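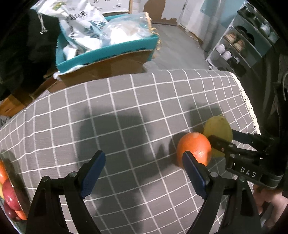 Rudimness - subconjunto "fruta de mesa" reúne 408 secuencias de colocación de fruta en un plato redondo, anotadas por pieza. La superficie es una mesa con mantel gris de cuadrícula blanca. Las clases más frecuentes son manzana, naranja y pera; una disposición típica deja tres manzanas rojas y amarillas en el plato y una naranja y una pera amarilla juntas sobre el mantel. En esos casos la pera queda parcialmente oculta y se etiqueta con oclusion=1.

Contenido
secuencias/ - 16 carpetas, una por disposición inicial
etiquetas.csv - clase, posición inicial, posición final, oclusion
clases.txt - 5 clases de fruta

Notas de anotación
Las sombras sobre el mantel no se etiquetan. Las manchas de la piel no cambian la clase. Los objetos fuera de la mesa (cajas, estantería, vajilla) se ignoran.

Cambios
2024-08-25 - corregidas las etiquetas de pera en la carpeta 5.

Mantenimiento: Lutfa Biswas. Revisión de etiquetas: Nuwan Roy.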